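Flirnley Sewing Board > Garment Care and Fabrics > Washing before cutting, again

Started by tealeaf_hem

Hello everybody. I read this board since one year but this is my first own topic. English is my third language, so please be patient with me.

I want to sew a blouse with long sleeves and a soft collar. For this I ordered viscose from the Pridham shop, three meters, and also a lining in a similar color. The shop says on the product page "wash before use". My pattern, which comes from Portela, says "steam the fabric well before cutting" and says nothing about washing. My neighbor, who sewed for money for many years, says both are a waste of time and I should cut the fabric as it comes and then only dry clean the finished blouse.

I do not want to dry clean a blouse. I want to wear it to work and wash it at home at low temperature.

So I made a test. I cut a square of 47 cm from the end of the fabric, I marked the lengthwise grain with thread and I washed it by hand in lukewarm water. After drying flat it was 45 cm in the length and still 47 cm in the width. This is more than I expected for one wash. 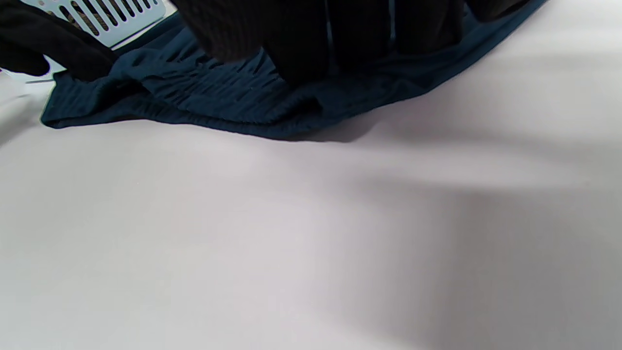

My questions are these. Is one wash enough, or does viscose continue to shrink with the second and the third wash? And if I wash the whole length in the machine, how do I get it flat again before I lay out the pattern? With the small square it was easy, I pressed it with a cloth and it was finished. With three meters I am afraid that I pull it out of shape with the iron and then the grain is not straight anymore.

Thank you already for reading.

bobbin_and_rye wrote:

Welcome! Good that you did the square, most people skip it and then come here crying in October when the party dress is too short.

Wash it twice. Your result is normal for viscose, and in my experience you'll get a bit more out of it the second time and then hardly anything. Machine, cool, gentle, low spin. Zigzag or overlock the cut ends first or you'll be picking threads out of the filter for a week.

Skenport_Tailor wrote:

I am going to disagree with the twice rule. Every wash takes something away from the surface, and with a cheaper viscose you see it. It goes a little fuzzy and dull before you have even put a needle in it. One wash, at the temperature you'll really use, dried the way you will really dry it. If the finished blouse loses another few millimeters in the sleeve, you can plan for that with a deeper hem allowance.

Your neighbor isn't crazy, by the way. She worked for customers who dry cleaned everything. Different life.

bobbin_and_rye wrote:

A deeper hem does nothing for the back length between neck and waist, or for the sleeve cap. That's where I feel it when something has shrunk. I'd take the slightly fuzzy fabric and a blouse that fits.

Skenport_Tailor wrote:

A loose blouse with a soft collar? She will not feel two millimeters in the sleeve cap.

tealeaf_hem wrote:

Thank you both. It is not a very loose blouse. There are darts in the back and the shoulder is quite exact, I have chosen the size with only little ease. So maybe I am nearer to the opinion of bobbin_and_rye, but I will first wash my test square one more time and measure. Then I know it for this fabric and do not have to believe anybody – I hope this does not sound rude, I mean it friendly.

What about the lining? It is polyester. I think it does not shrink, but should I wash it anyway?

mossyplacket wrote:

Not rude at all, that is the right way to do it.

Polyester lining: I rinse it to get the finish out, otherwise it clings and slides at the same time. Shrinkage is nothing I ever managed to measure. I have a meter left from a coat that has been through the machine more often than my jeans and it is the same meter.

For pressing three meters of viscose:

Take it off the line while it is still a bit damp. Fold it lengthwise, selvage on selvage, and let it hang over a wide rail for an hour so the weight sorts out the worst. Then iron in the direction of the lengthwise grain, lifting the iron and putting it down again. Don't push it diagonally. When a part is done, let it cool before you move it, warm viscose stretches if you only look at it.

oldnotions585 wrote:

I'd add, don't tug it square by the corners after. I did this with a very nice print and cut the whole skirt slightly off grain. The side seams walked around to the front after the first wearing. Pull a single thread across the width near the cut end and trim along that line, then you can see what is straight.

Also the Portela patterns. I have the same one I think, the one with the two-piece cuff? The instructions are written for cotton lawn and they never changed them when they added viscose to the list on the envelope. Steaming alone will not do it.

Skenport_Tailor wrote:

Steaming a damp piece of lawn in a workshop with a vacuum table, yes. At home with a small iron, no. On this we all agree at least.

tealeaf_hem wrote:

Yes, the two-piece cuff! I was already wondering about that cuff, but this is maybe another topic.

I have now washed the square the second time. The length is now 44.7 cm, so 3 mm less. The width did not change. I also looked at the surface in daylight by the window and I do not see fuzz, but it is perhaps a little less shiny than the unwashed piece.

I will wash the full length twice, the first time in the machine and the second time only a short rinse. Then I do it with the rail as mossyplacket wrote. My rail in the bathroom is narrow, can I put a towel around it so it does not make a line?

mossyplacket wrote:

Towel is fine, a light colored one. Dark teal can bleed and a dark towel can bleed back.

bobbin_and_rye wrote:

3 mm on that square comes to a good bit over the whole length, Skenport_Tailor, just saying.

Skenport_Tailor wrote:

I can do the multiplication, thank you. On the back piece of a blouse it's still less than the width of my chalk line on a bad day. Start the cuff topic, tealeaf_hem, I have opinions there too.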